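Notes from the poetry shelf: reading in translation, and a new pamphlet

18 May 2021

Hello again, and thank you to everyone who wrote back after the last one. I had more replies about line breaks than I've ever had about anything, including the time I got the year of my own book wrong.

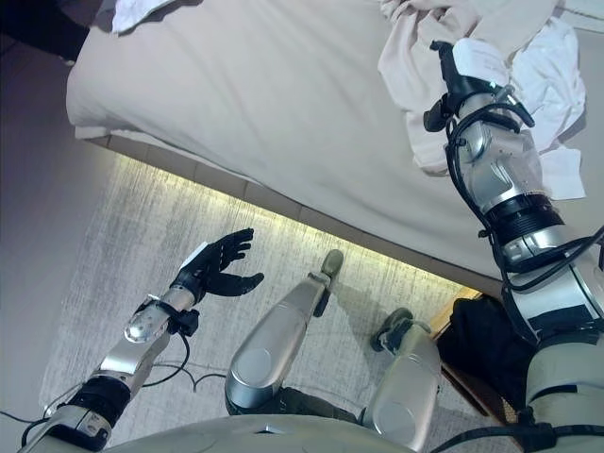

So, the big thing this month is that I've finally got hold of Yevhen Hladun's pamphlet, Callidstead, which came out from Rilbridge Press in October and then promptly went out of stock. They've done a second printing (hooray!) and mine turned up last week in a very battered envelope. It's 32 pages, stapled, with a plain green cover, and I've read it four times now – twice in one evening, which I don't normally do because I start skimming.

Most of you will know Hladun, if you know him at all, from the long ferry poem that did the rounds a couple of years back. These are much shorter. Callidstead is the village where he rented a room over a chip shop for a winter, and nearly all the poems are set there, apart from a run of three in the middle that go off to Kurtuluş, where his sister was living at the time. I was worried those would feel like they'd wandered in from another book. They don't at all, and the second of them, about buying a kettle in a language you only half speak, is my favourite thing in the whole pamphlet. I read it to my brother down the phone and he asked me to read it again, and he doesn't even like poems.

My one grumble is the notes at the back. There are two pages of them and I could have done without being told which bus it was.

He writes in English and Ukrainian, and four of the poems are printed in both. I can't read the Ukrainian but I liked having it there on the left-hand page, and you can see straight away that the lines are a different length and that he's moved a stanza. I'd love to hear from anyone who can read both. Is the one about the frozen lock as funny in the original? It feels as if it ought to be.

On to other bits and pieces. Plikilell, the online magazine, is open for submissions again until the end of next month. Up to three poems, nothing over 40 lines, and they do reply, although it took them 103 days to turn me down last time (very nicely, I should say). The editors say they had 1,000 poems in the last window, so don't be downhearted if it's a no. They're also after reviews of pamphlets, and they seem to get far fewer of those, so if you've been meaning to try one then have a go.

The Rilbridge reading is on Zoom again. Hladun is on second and there's an open mic afterwards with a three-minute limit, properly enforced this time. Tickets are free but you need to book through their site.

I'm still plodding through the big anthology and have got to page 321, where there's a sonnet about a heron that I'd happily have skipped. More on that next time, plus your line break letters – keep them coming, and do tell me if you don't want your name used.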